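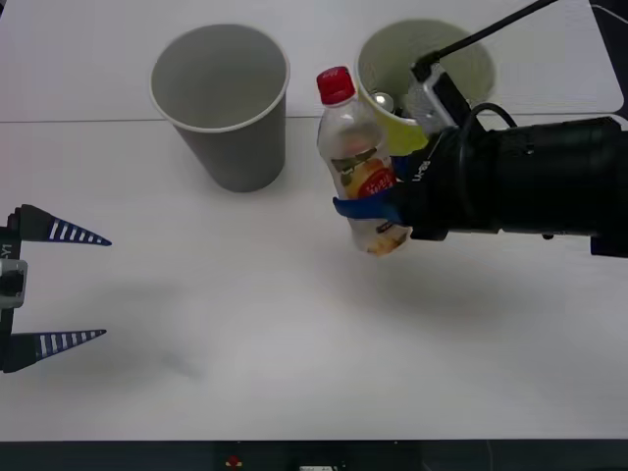
Foto: In-ho Heo / Sendutel

Quem somos

Sendutel – telefonia e internet para pequenas empresas. Começamos numa sala emprestada, dois técnicos e uma carrinha velha. Hoje somos 26 pessoas e tratamos das linhas de 200 clientes, quase todos lojas, clínicas e oficinas da região.

O que fazemos: centrais telefónicas, cablagem, redes sem fios, portabilidade de números. Assistência no local em 90 minutos, dentro do concelho. Fora do concelho, no própio dia.

Em agosto juntou-se a nós a equipa da Nivex – mesma morada, mesmos contactos, mais gente na rua. A faturação passa toda para a Sendutel.

Sem fidelização nos contratos até 10 postos. Orçamentos grátis, resposta por email ou telefone. Atendemos tambem por marcação, basta ligar antes.

Página atualizada em 6 mar 2022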